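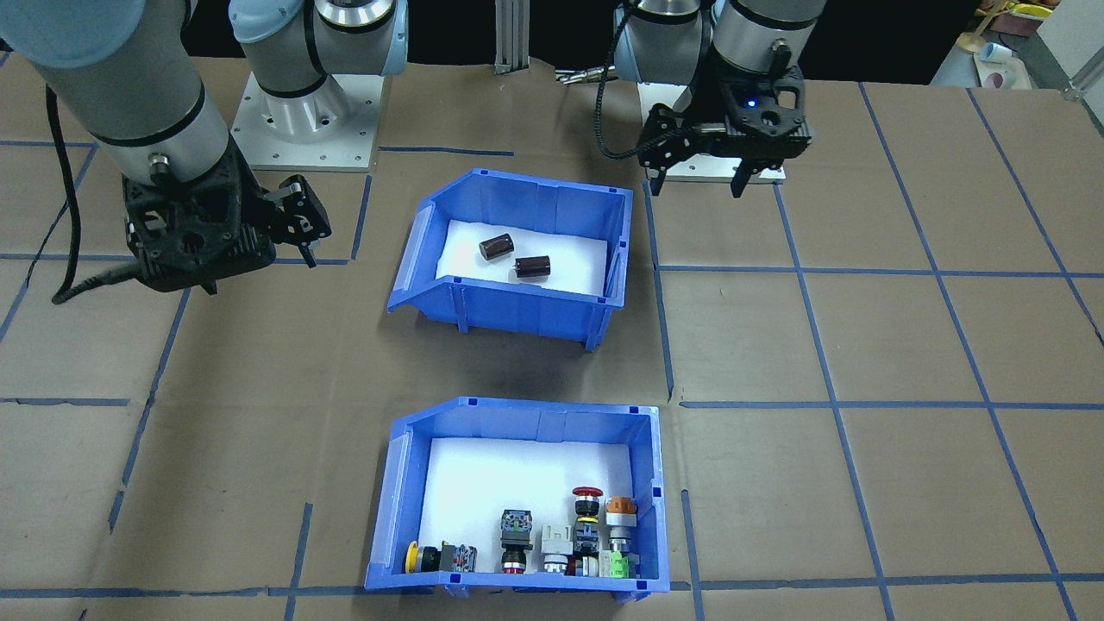
Section 2. Setting up the parts shelf at Tranlow. Replaces the sheet Mirko taped inside the cupboard door.

**Before you start**

- Shelf brackets on the wall already. If not, see Section 1, come back.
- Liners, label strips, marker, scissors, damp cloth.
- Clear the floor under the shelf. You'll be up and down.

### 2.1 Bins

1. Wipe every bin inside and out. Dry with paper towel. Old labels come off with warm water, no solvent.
2. Check the lip and the hanging edge for cracks. Cracked ones go in the Meranham box, don't glue them.
3. Hang the bottom row first. Push in at the top, let it drop, tug once.
4. Leave a 2 in gap between the top row and the shelf above or you can't get a hand in.
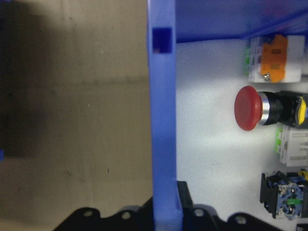 5. Cut liners a touch small. White ones only, the gray hides screws.
6. Lay liner flat. No tape. It has to lift out for cleaning.

> **Caution:** don't lean on a hung bin to steady yourself. Use the step.

### 2.2 Filling

1. One kind of part per bin if you have the room. Not enough bins, put mixed small stuff in the lower ones and write MIXED on the strip.
2. Max 50 pieces of anything small. The rest stays in the supplier bag in the back stock.
3. Electrolytic capacitors: check value and voltage on the sleeve befor they go in. Bulging top or brown crust at the leads, scrap it. Pulled parts never go in with new ones.

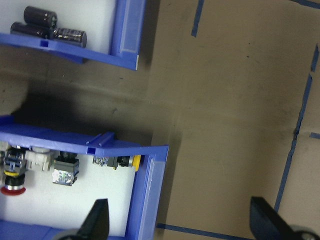 *Capacitors on a white liner.*

4. Batteries do not go on this shelf. Metal tin, by the door, terminals taped.
5. Liquids: cap tight, upright. Flux and contact cleaner live in the locked cabinet, Giorgia Gatti has the key.

**Note:** Purari order codes changed in September. Old codes on the strips still work for looking things up, not for ordering.

### 2.3 Labels

1. Part name, then value, then order code. Block capitals. Doaa's strips by the window are the ones to copy.
2. Strip goes on the front lip, left side.
3. Changed what's in a bin? Change the strip right then, not at the end of the day.

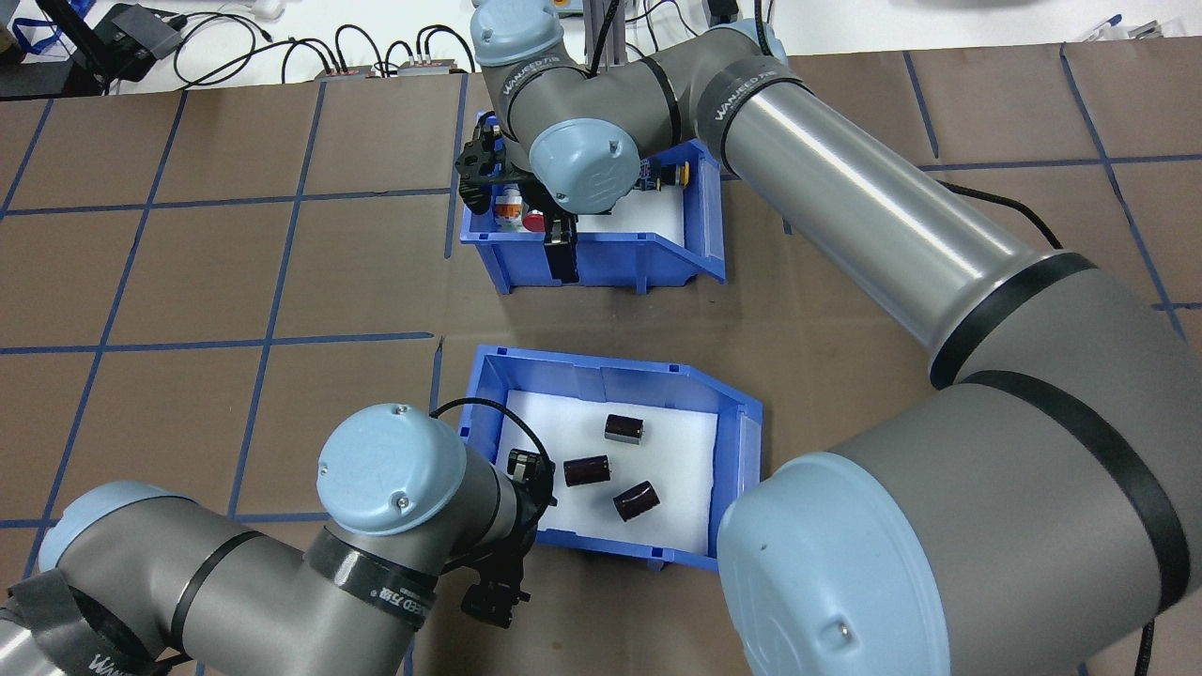 *Blue bins with white foam liners.*

### 2.4 Weekly check

Saturday, before opening. Takes 15 minutes if people have been putting things back.

1. Tug each bin.
2. Lift liners, shake out over the tray.
3. Anything under 2 left, write it on the order sheet. Waltraud Petersen sends it in on teh same day.
4. Strays with no bin go in the Tipoki tub. Empty the tub when full.

Missing liners or brackets: ask Vittoria Mancuso. Section 3 covers the drawers.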